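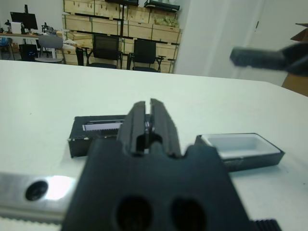 Before anyone asks me again whether the machines are ready to take over the packing chores at Rurnico, I'd like us to get through this list together, slowly and with a cup of something warm in hand. The easy part of the job is a black box and a shallow black tray with a white lining, both sitting on a plain white tabletop, and I have left my comments under each item so you can see where I hesitated.

**Cell check, November – Junaid Minhas**

- [x] **Tabletop clear of tools.** Fine. Please keep it that way, coffee mugs included.
- [x] **Emergency stop reachable from both sides.** Yes, though I had to stretch a little, and I'm not short.
- [x] **Finger screws tight.** Two needed a quarter turn. Do these again after every 2,000 cycles; the counter read 1,259 this morning.
- [ ] **Grip force on thin-walled boxes.** Still open. I would happily let it handle the sturdy ones all day long, but the thin ones from Zitness buckle, and a person feels that coming long before the arm does.
- [x] **Two arms kept apart in the shared zone.** Passed at slow speed only. Full speed waits for the Kovács update.
- [ ] **Lids fitted square.** 21 good out of 31 tries. My niece does better, bless her, and she is chatting the whole time.
- [n/a] **Folding and wiping down.** Not yet, I'm afraid – a damp cloth is a harder thing than it looks.

Cleared for box and tray moves at slow speed, with someone standing by. Lids stay with the day crew until I've signed the two open lines.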